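**Smugglers vs. pirates: why does one get all the movies?**
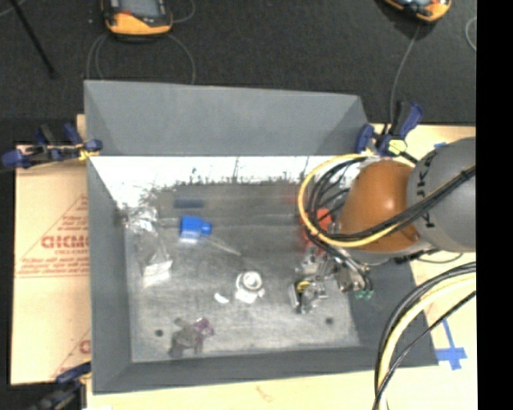
**urkthorpe_fidel** wrote:

I've been reading up on the smugglers who worked the coast near Urkthorpe, and I'm annoyed on their behalf. They ran brandy, tea and lace under the noses of the customs men for 85 years. They had tunnels. They had a parson on the payroll. And what do they get? A tea towel in the gift shop. Meanwhile any drunk with a cutlass gets a trilogy.

Why do we love the pirate and shrug at the smuggler?

---

**daranee_s** wrote:

Smuggling is logistics. You land the barrels, you carry the barrels, you hide the barrels. I work in freight and I would not watch a movie of my day.

---

**Echeverria_F** wrote:

Disagree. There are plenty of good smuggler stories, they're just set in space or in the desert with a truck. Put a smuggler in a wool coat on a wet English beach and the money disappears.

Also, which parson? The one in the Paredes book was cleared. He had 9 barrels in the vestry and said he'd assumed they were for the roof fund.

---

**urkthorpe_fidel** wrote:

> He had 9 barrels in the vestry and said he'd assumed they were for the roof fund

Cleared by a magistrate who was buying from him. I've read Paredes twice and he lets everybody off. If he'd written about Blackbeard it would be a book about a misunderstood man with a nice beard.

---

**mbeki_d** wrote:

The flag helps. Smugglers couldn't have one, for obvious reasons. Hard to sell a lunchbox with a picture of nothing on it.

I'd add that pirates robbed people far away and smugglers robbed the tax office, so you'd think the smugglers would be the popular ones. My grandfather would have built them a statue.

---

**daranee_s** wrote:

They also beat informers half to death, Demetrius. Let's hold off on the statue.

---

**mbeki_d** wrote:

A small statue.

---

**Santino H** wrote:

Has anyone here seen *The Hovommont Run*? Old black and white thing, eight smugglers and one boat. The first hour is men whispering in a barn. Then the tide comes in early and it's the best twenty minutes I've spent on a couch. I've never met another person who finished it.

---

**Echeverria_F** wrote:

I finished it. The barn part is better than the boat part.

---

**Santino H** wrote:

I don't know how to talk to you now.

---

**urkthorpe_fidel** wrote:

Ordering it tonight. If it's all barn, Santino, you owe me a tea towel.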